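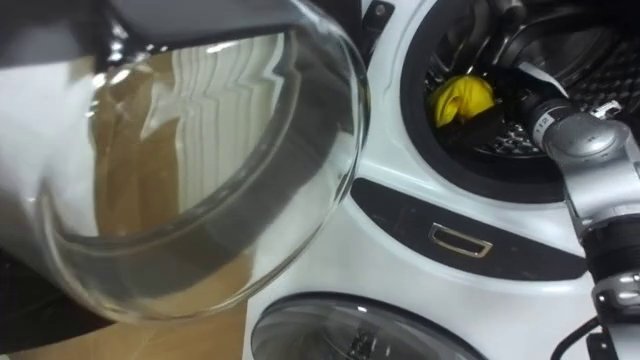

**Does the wrist offset have to be redone after a hand swap, even if the arm itself was not touched?**
Redo it every time. The mounting face on the Buckley hand does not seat the same way twice, and the error shows up at the fingertips.

Date: 09/04/2024
List: kadska-users
Subject: Re: Arm faults at the upper drum, Sukorby cell

An earlier message asked:

> We have the Kadska humanoid on the stacked washer-dryer task. After a hand swap it faults on reach into the upper drum, code 316, always near full extension. Low reaches are fine. We raised the torque limit and it got worse. Is this the cable or the calibration?

Probably both. We had 316 on our unit at the Sukorby cell for most of the summer. On our firmware it means the wrist encoder and the elbow estimate disagree, so raising the torque limit only lets the arm push longer before it stops. Put the limit back to default first.

The order that worked for us:

1. Power down and support the arm. Check the harness at the shoulder for strain. Ours was tied too short, and a horizontal reach at upper-drum height pulled on the connector. We now leave 400 mm of free length between the shoulder tie and the elbow.
2. Reseat the hand. Tighten the four screws crosswise, in two passes.
3. Run the wrist offset routine with the hand empty, then again holding a cloth. If the two results differ by more than a few counts, go back to step 2.
4. Jog to the upper opening at low speed and place a cloth in the drum. Watch the wrist current, not the arm.

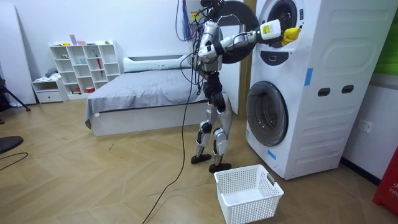

5. Do the door next, with the open hand on the glass. Set the contact threshold on the Rimport controller from this test. Ours is 267 and was 543 from the factory, far too high for a hinged door.

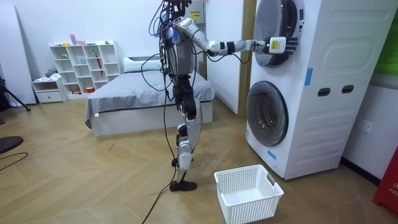
Save the threshold to the tool profile as well. The controller keeps a separate copy per tool, and a hand swap loads that copy over whatever you typed in by hand - we lost a day to this.

Floor cables: keep them behind the feet and clear of the stance area. A taut cable shifts the hip reading slightly, enough to bring 316 back at full reach.

If it still faults after step 5, post the wrist log with the firmware version. I have not tried any of this on the older hand.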